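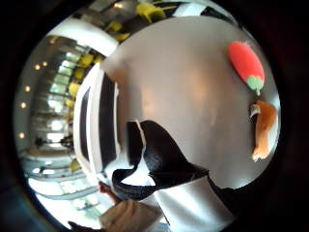

Storage plans for small goods usually begin with the shelf. Hala Shawky begins with the surface where the goods are put down. She writes fit-out and storage specifications for Pekix, and most of her work concerns objects a person can pick up in one hand: play food, kitchen tools, plastic parts, sample pieces. Her first test for any surface is whether an object on it can be found at a glance and its direction read. A red strawberry with a green leafy cap, lying on pale gray, passes on both counts. "The color tells you it's there," she says. "The cap tells you which way it's pointing. If the whole thing were one color you'd have to look twice."

Shawky came to the subject through inventory. The first stock list she was handed at Pekix had 940 lines, and the descriptions did not agree with each other. The same type of object could be listed as fruit, toy, prop or miscellaneous. She spent a September rewriting it by shape and by how the object rests. "Round, long, flat, soft. Then whether it stays where you put it. That's enough for most shelves. You can add the name of the thing afterward."

Patterned items get a separate entry. Bold black and white is easy to find on a plain shelf, she says, but it breaks up the outline of whatever is placed in front of it. Her specifications keep such pieces to the end of a row. Soft items, such as bags and cloths, go in a tray of their own, "otherwise they end up under everything."

On tables she is brief. She asks for a smooth matte top, a mid or dark tone, and no raised lip. Gloss is rejected because it returns the ceiling lights. Where two tables stand end to end, she wants them to be the same design so that the height matches and a tray can slide across the joint. A small drawing in her current document, filed under the working title Fatberg, shows a tray 390 mm wide crossing such a joint with 25 mm of clearance at the back. The title is a colleague's and refers to the state of the old cable drawer.

Containers took longer. Shawky compared open crates, lidded boxes and ordinary kitchenware, and now writes collapsible dish basins into most of her plans. They fold down when the job is over, and a light rim can be seen easily against a dark table.

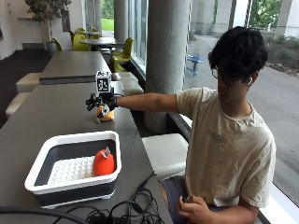 A collapsible basin with a ribbed rack insert; the red-orange piece stands in the right portion.

The insert matters more than the basin, in her view. A flat floor lets rounded pieces roll to the lowest corner. "With a rack and raised nubs you get a lot of small contact points," she says. "An egg shape is the worst case, so I use it to check everything. If I can stand one on end, I stop testing that insert."

She rejected the Arnaud, a deeper folding tub, after a short trial. The walls were sound but the floor bowed when the tub was lifted by one side, and the pieces moved together. The Jarnstead shelf unit stayed in the plan with one change: the lowest shelf was removed so that a basin could be put away without tilting it.

Asked what she would still like to fix, Shawky names cables. Her specification gives them a hook under the table and a maximum slack, and she does not expect either line to be followed. "People coil them at the edge. I've written the clause four times. The next version has a bigger hook."

The revised specification runs to some 1499 words, plus drawings. She is now cutting it.

Filed under: Interviews, Storage & Workspaces

Related
Matte or gloss: choosing a tabletop finish
Writing a stock list other people can use
Folding containers and where they fail
Cable hooks, clips and trays

Last updated: June 2025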